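Trurcombe Neighborhood Crime Watch
Minutes of the Regular Meeting
9/20/20
By the Recording Secretary

Called to order after a short wait for the Ollholm end of town to dial in. Minutes of the last meeting approved with one spelling fixed.

Sheriff's office update. The deputy liaison brought great news on the catalytic converter thefts along Prallivby Road: an arrest was made on a warrant out of the next county, and the case is now with the county attorney. Three of our members had turned in doorbell clips, and the liaison thanked them twice! Members were reminded that the charges are still only charges, and to please keep names off the group page.
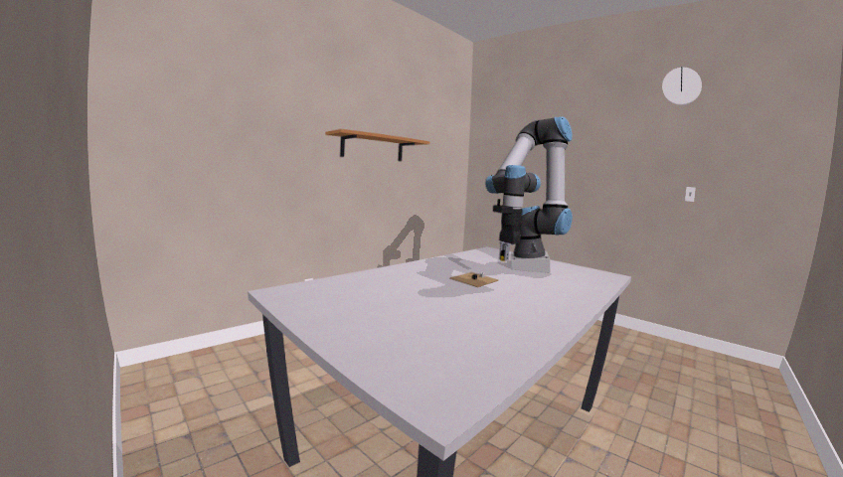

Robot arm on a gray table, simulated view.

Porch light drive. What a turnout! We gave away 50 bulbs in one afternoon and have a waiting list for more. Motion made, seconded and passed to spend up to $300 on a second batch, with Ollholm getting first pick since they missed out last time.

Khổng Market. The owners have offered their side lot for our bike engraving day, and they will let us plug in to their outdoor outlet. The lot was hit by a break-in last spring, so it means a lot that they want us there. Motion to accept passed with no one opposed (and some clapping). 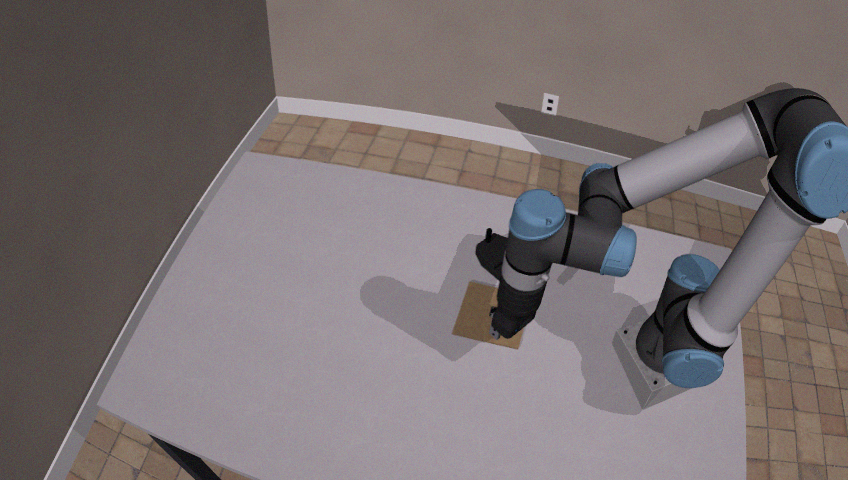 Engraving day still needs a setup for the smaller stuff, meaning laptops, drills and game consoles. We want people to leave with a number on the item and the same number on their own sheet at home. One member suggested working the way the arm does over that flat brown board, with the tool coming straight down from above and plenty of clear table around it. Everyone liked this, and we will borrow a long table from the Trurcombe library.

Old business. The mailbox theft flyer is ready except for the phone number, which needs to be the non-emergency line. About 3 streets still have no block captain. Please ask your neighbors, it really is a fun job!

New business. Holiday package patrol to be planned at the November meeting. Sign-up sheet is going around by email.

Adjourned.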